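How do I fold small knit things so they stay folded?
Posted by Brovora, 2019-01-29

I have 35 or 40 little knit pieces and every one springs open again. I do my folding on a teal cloth.

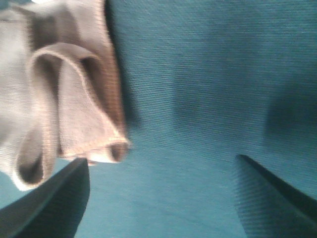 Beige one with the brownish ribbed band, still in a bunch

I'd love a way that doesn't need pins or an iron!

3 comments

Muvellow
Oh, I feel for you, I spent most of last June on the same problem. Start with the ribbed part (if there is one), pull it straight, then smooth everything away from it with your palm. Fold in thirds, never in half, and tuck the loose end into the band. It takes a few tries, so be kind to yourself.
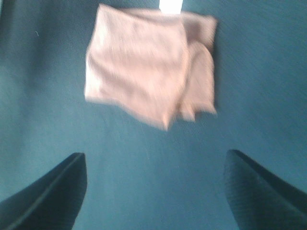

For pieces without a band, I lay the longest edge toward me, flatten any flap that has doubled over, and roll the whole thing up snugly. Rolls sit nicely side by side in a shallow drawer.

12 people found this helpful

Shehu
I just toss mine in a basket, sorry.

1 person found this helpful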